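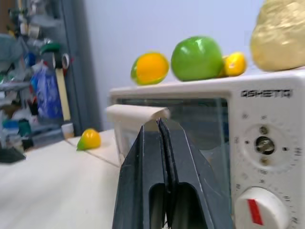
PELTGATE, Tuesday, October 22, 2024
Posted by Loan Ngô

Okay, small kitchen people, gather round. This is a thread about my white countertop toaster oven, which I love more than is reasonable, and I'm going to go on for a while.

It says QSHETQ on the front in gray capitals. I have no idea how to pronounce it. My sister says "Q-shet," my neighbor says "Quesh," and I just call it the box.

Kitchen background: my apartment has one counter and one window, and the big oven under the stove belongs to the landlord's idea of a joke. It takes forever to heat and it lights up one corner of a cookie sheet and ignores the rest. In April I stopped using it and put my pans in there.

So the box does everything now! Toast, leftovers, a potato, two potatoes if they're friendly with each other, sad pizza slices that come back crisp on the bottom (I will never microwave pizza again, please hold me to this).

Best part for me is the flat top. I don't cook on it, I just like that it's a plain boxy shape with rounded edges and wipes down in one pass. My old one had a ridge all the way around that collected crumbs and, one time, a whole raisin.

Second best part, the timer up at the top of the panel. It's a round dial with numbers and little tick marks around it. I'm a dial person. Give me a thing I can turn while I'm holding a spoon in the other hand.

Then there's the big white knob lower down with the red stripe on its face. RED STRIPE. I can see where it's pointing from across the kitchen without my glasses. Whoever picked red, thank you, I hope you got a raise.

Glass door is tinted, so you don't get a super bright view of your food, and when the window's behind me I mostly see the room reflected. I lean in with my hand cupped over my eyes like I'm peeking into a closed shop. It works fine and I look ridiculous.

Now, rolled things. This is what I really wanted to talk about, because rolled things are my whole personality this fall.

Anything you can roll up is a great toaster oven food. Tortillas with beans and cheese. Leftover crêpes with ham. Sandwich bread with the crusts cut off, flattened with a rolling pin, filled and rolled. I've done all of these in one week and I'd do it again.

How I do the bread ones: flatten the slice, thin layer of filling, leave a bare strip at the far edge, roll it toward that strip, and set it on the pan seam side down. If you put it seam side up it opens like a book and the cheese leaves. Ask me about Thursday.

Brush a little butter on the outside. 10 minutes is plenty in mine, and I start looking through the glass well before that. Yours may run hotter, so stand near it the first time.

Fillings I've liked: cream cheese and chopped scallion, mashed sweet potato with a lot of black pepper, peanut butter and banana (messy, worth it), and the last scrape of a jar of Uner plum jam, which bubbled out one end and turned chewy on the pan. I ate that part first.

Fillings I did not like: tuna. I'm sorry. I wanted it to work.

Somebody in my messages asked if 3 at a time is too many. Nope, go for it, just leave a gap between them so the sides get some color too. If they're touching you get pale stripes where they met.

Oh, and don't overload the door when it's open! I used to rest plates on mine and my aunt, who has very strong feelings about hinges, yelled at me from the living room. Plates go on the counter now.

Cleaning: I let it cool all the way, unplug it, pull the crumb tray and shake it over the trash. Damp cloth with a drop of dish soap for the white parts. White plastic shows every fingerprint near the handle side, so I do the door trim more often than the rest. For the glass I use a paste of baking soda and water, leave it while I have tea, then wipe it off with two clean cloths.

Do not spray anything right at the dials. I spray the cloth. The numbers are printed on the panel and I'd like to keep them there, thanks.

Tomorrow I'm trying the pumpkin one that three of you sent me (with the brown sugar!). I have the bread, I have half a can of pumpkin, I do not have nutmeg, so it's getting cinnamon.

If you have a rolled thing I haven't tried, reply with it. Sweet or salty, I don't care, I've got a whole loaf going stale and a free evening. Just no tuna please.

Last updated: October 22, evening
Filed under: Small Kitchens, Countertop Cooking, Snacks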